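Search tickets Go Advanced

Ticket 1534: hand pose jumps when the marker board turns side-on
Component: Allix tracker, glove input
Opened by: Samuele Testa
Assigned to: Emiliano Carrasco
Status: open

Samuele: Wrist pose flips by a large angle when the board on the back of the hand is close to edge-on to the fixed camera. Finger values from the glove stay smooth throughout. Replayed the log twice, same result. First flip is at frame 955.

Emiliano: Looks like the planar ambiguity. The solver returns two poses and we take the one with the lower reprojection error, which is nearly a tie at that angle. Can you check the timestamps first?

Samuele: Checked. Glove and camera are within 8 ms of each other for the whole log. Not a sync problem.

Emiliano: Pushed a branch that keeps both solutions and picks the one closer to the previous pose. If the board has been lost for over 200 ms it falls back to the old rule.

Samuele: Flip at 955 is gone on replay. There is still one at the end of the log, straight after a dropout, so that will be the fallback. Leaving the ticket open until that is sorted. The Storker retargeting node needs no change. Camera view of the table setup attached, with the board raised in front of the chest.

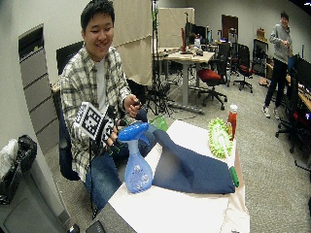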